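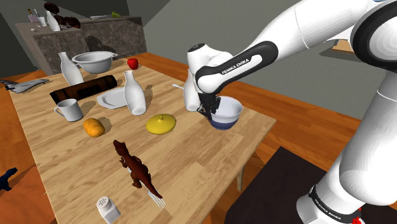 Wed 8 April

Okay so today was the section leader vote and I am still kind of buzzing, so this is going to be long and out of order. Sorry, future me.

First thing, I overslept. Mom had to bang on my door twice and I went to zero-hour jazz band with wet hair and one of Dad's socks on. Mr. Nygård was already at the front passing out the new chart (the fast one, the one with the trombone soli in the middle that everybody pretended they'd practiced over the weekend). I had looked at it. I'd played through the first page, badly, and then watched videos until midnight. So when he said "trombones alone, please, letter C" I wanted to crawl inside my case and pull the lid shut.

We were bad! We were really bad. Sverre Hedlund came in a whole beat early and then just kept going like the rest of us were late, and he did it with such confidence that two of the trumpets looked at us like we'd messed up. Mr. Nygård stopped us and didn't even yell, he just took his glasses off and cleaned them on his sweater for a really long time. Then he said we'd do it again tomorrow at half speed and that he'd like us to listen to one another this time. I hate the calm version. I'd take yelling.

Anyway. The vote. For a month there's been this weird mood in the low brass where people are being nice to you but like, campaign nice. Sverre brought donuts last Friday. Donuts! For the whole section! And then I felt like I had to do something so I helped Priya fix her slide and then spent all of algebra wondering if I'd helped her because she's my friend or because I wanted her vote. I'm pretty sure it was the first one but I did think of the second one, and that bugs me.

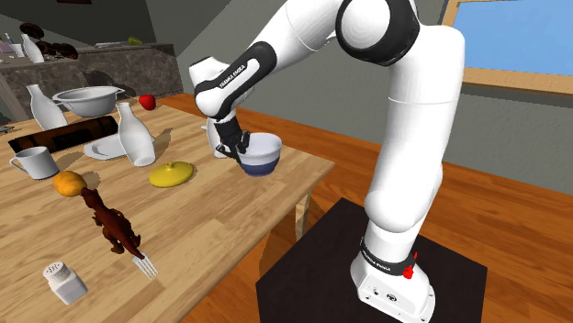
So at lunch we all went to the practice room, the one that smells like valve oil and old carpet, and wrote names on scraps of paper. There are 13 of us in low brass if you count the two bass clarinets, who vote with us for reasons that go back to before I was born. Mr. Nygård collected the scraps in his hat and went into his office to read them, and it took him three whole minutes, and we could see him through the little window and none of us said a word. Sverre was tapping the soli rhythm on his knee. He was tapping it wrong. He was tapping it early!

And then Mr. Nygård came out and said it was a tie and he wasn't going to make us vote again, so Sverre and I are going to share it next year. Co-section leaders.

I don't know how to feel about it, diary. My first feeling was that I lost. Which is silly, I got the thing! But I'd practiced in my head how to be gracious if I won and how to be gracious if he won, and I had nothing ready for this. I think I said "cool." Sverre said "cool" too. Then he stuck out his hand like we were closing on a house and I shook it, and his hand was super sweaty, so I guess he'd been as scared as I was.

We walked to the bus together afterward, which we never do. He told me he'd voted for me. I said no way. He said he thought it would be obnoxious to vote for himself. And I had to stand there at the bus stop knowing that I DID vote for myself, and I didn't tell him. I changed the subject to the spring trip. So if he'd been a little more obnoxious he'd have won it flat out, and I'm the only person in the world who knows that. Well, me and this notebook. I should probably tell him. I'll tell him when we've gotten through one rehearsal without wanting to strangle each other.

Speaking of the trip, it's costing more than they said. The boosters still need to raise $2846 before the end of April or we're taking the school buses, the ones with no bathroom. The trip is five hours each way. The choir kids already have their money, because of course they do, they had that singing telegram thing in February and cleaned up. Jada from choir said we should all put our money together and ride down on the same buses, and half the band acted like she'd suggested we give them our instruments. I think it's a good idea. I also think I only started thinking that after lunch today, so maybe sharing stuff is getting to me.

Practiced for an hour tonight, real practice, metronome and everything. Letter C is so much easier slow. There's a spot where second trombone has the melody for two bars and first is supposed to get out of the way, and I've been blasting right over it this entire time. I play first. Sverre plays second. So some of the mess this morning was me, and he may have been coming in early because he couldn't hear where we were. Ugh. I texted him about it and he sent back a thumbs up and then, like ten minutes later, "want to run it before school."

So now I have to be there even earlier than zero hour. I set three alarms. Grandma called while I was packing my case and I told her about the vote, and she asked if there's a badge. There isn't a badge. She sounded let down for me.

Still haven't done the reading for English. It's 11:20. I'm going to read the first and last pages and hope Ms. Carver doesn't call on me, and wash my hair before bed this time.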